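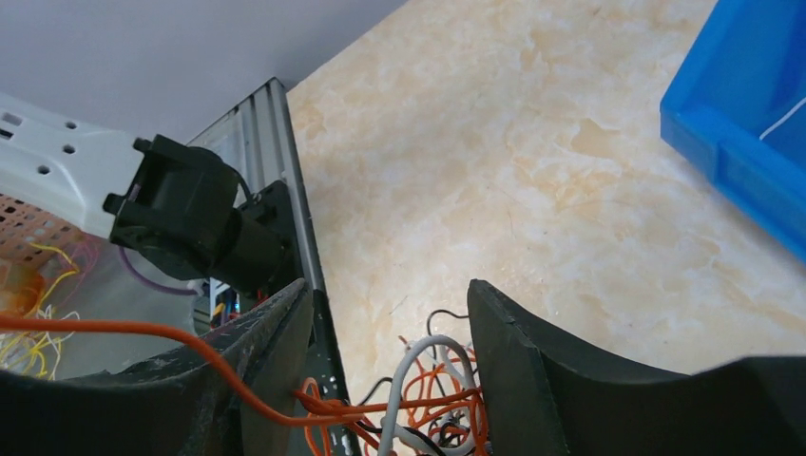
Cable tidy in the shed: where do you even start?

wombat_bench
Posted in Benches, Sheds and Workrooms

I've finally run out of patience with the wiring on my bench and I'm after opinions before I spend any money. Everything started out neat when I put the aluminium rail in, and then over the winter I kept adding one more lead, and one more after that. Now the orange, white, grey and black have all looped through each other into one big knot, with a long orange one trailing in from the left to join the party. I can't pull on anything without something else moving. I've got a free afternoon coming up and I'd like to strip it back and do it properly. Do I go with trunking, spiral wrap, or just a big bag of hook-and-loop ties? Budget is small. I'd rather not spend more than $37 if I can help it.

kerslake_kev
Spiral wrap, mate. I did my whole bench with it in April and haven't touched it since. Trunking looks lovely in the catalogue but the minute you want to add a lead you've got the lid off and the whole lot springs out at you like a jack-in-the-box.

plumjam
Hard disagree on the spiral wrap, sorry Kev! It's fine if nothing ever changes. wombat has just told us they keep adding leads, so they'll be unwinding a metre of the stuff every time. Hook-and-loop is the go. You can undo it with one hand and it doesn't bite into the insulation the way zip ties do if you get carried away.

Also, before you buy anything, unplug the lot and lay it out on the floor. I reckon half of what's in there is too long for the job.

wombat_bench
Too long is definitely part of it. I bought a roll of the orange years ago and never cut any of it down because I thought I might want the length one day. (I have not wanted the length.)

tinlid
Don't cut anything until you know where it's all going to live! I made that mistake when I was setting up at the Sevulton place. Trimmed everything beautifully, then shifted the bench over to the window and had to replace the lot. Coil the extra in a figure eight and strap it under the bench if you're not sure.

kerslake_kev
Figure eight is good advice. I still say wrap for anything that stays put, though. Nobody's making you wrap the ones you swap over.

old_solder
Can I put in a word for that black perforated bracket? It's got a row of small holes all the way along the edge. That's tie points, right there, for nothing. Run your straps through the holes and bring the leads down it, and you might not need trunking at all. Same with the grooves in the rail if it's the sort that takes clips. Check before you order though, because the groove widths vary and the seller won't always tell you.

wombat_bench
Now I feel a bit silly — I've been looking at those holes for months. I'll measure the groove tonight.

plumjam
Ha, don't feel silly, I drilled a whole row of holes in a shelf once and then found the back of it was slotted.

What about the thick white one, the one that arches up through the middle? If it's as stiff as it looks, I'd route it first and let the soft ones follow. You'll never bully a thick cable around a tight corner and it just pushes everything else out of the way.

tinlid
Seconding that. Thick first, then thin. And keep power separate from signal if you can, even if it's only one lot down each side of the bracket.

old_solder
That separation business gets oversold for a home bench, in my opinion. I've had mine bundled together for 8 years without a drama. If there's room, sure, do it. I wouldn't lose sleep.

tinlid
You've had good luck, then. I had a hum I chased for weeks until I split them up. We can agree to differ.

kerslake_kev
Whichever way you go, label both ends. Masking tape and a pen will do it. I was too lazy the first time round and ended up tracing every lead by tugging on it.

wombat_bench
Right, measured the groove and the clips at Trondgate look like they'll fit. They do the hook-and-loop by the roll as well, and one roll plus 4 clips comes in under budget. The Plakomby trunking kit was tempting but it wants screwing down and I don't want more holes in the bench.

Plan is: everything off, labels on, thick white one first, then the rest down the bracket. Kev, I'll get a short length of spiral wrap for the bits that never move, so you can both be happy.

plumjam
I'm never happy, but I'll take it! Post how you go.

old_solder
And leave a bit of slack where anything has to move. A lead pulled tight will let go at the plug sooner or later, and it'll be the plug you can't reach.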